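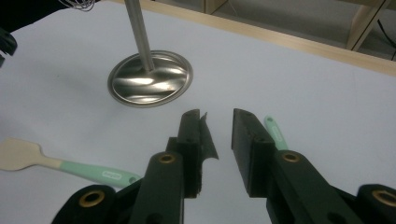 The kitchen utensils at Devbridge have lived in a drawer since I moved in, and the drawer has never worked. It is 52 cm deep, the runners stop well short of full extension, and anything with a long handle migrates to the back, where it jams against the frame. In February I took the lot out and sorted it on the table over two evenings.

First, the table itself, as it affected the order of work. The top is a pale grey-white with a matt finish, and it marks if grease is left on it overnight. I wiped it down before starting and again at the halfway point. Everything from the drawer went down in one layer, nothing stacked, handles pointing inwards where possible. Stacking defeats the purpose. You end up sorting the top of the pile and putting the bottom of it back.

The upright metal stand stays on the table permanently. It has a polished round base with a raised rim and a slim rod, and the base shows every fingerprint. Washing-up liquid leaves a film on it. Warm water with a little white vinegar, then a dry cotton cloth, worked from the centre outwards, gives a clean result. Dry the join between rod and base separately with a folded corner of the cloth. Water sits there and will spot the metal by morning.

Spatulas took longest. I own more than I use, and the differences between them matter more than I had assumed. The one I keep reaching for has a flat cream blade and a mint-green handle. It scrapes a mixing bowl well and gets under a pancake without folding it. Of the others, one had a split along the edge of the blade that held food, and went in the bin. One was the wrong width for every pan in the house and went to the charity shop on Brindari Road.

My test for keeping a utensil was whether I could name the last meal it was used for. Where I couldn't, it went into a shoebox under the stairs with the month written on the lid. Anything still in the box at the end of summer leaves the house. The potato ricer is in there and I expect it to stay there.

For the drawer I bought the Simard insert, order code 3111, which comes as a tray with 2 sliding dividers. The dividers are a push fit and will drift if the drawer is shut hard. A strip of non-slip matting under each one stops this. Long-handled things now lie diagonally across the widest section, which gains a few centimetres over laying them straight and keeps the tips clear of the back panel. Short items go at the front – peelers, the tin opener, measuring spoons off their ring.

I have not fixed the runners. Full-extension replacements exist in the right length, but the side clearance on this carcass is tight and I would have to plane the drawer sides to fit them. That can wait until I do the cupboard under the sink, where the hinges also need replacing and the tools will be out anyway.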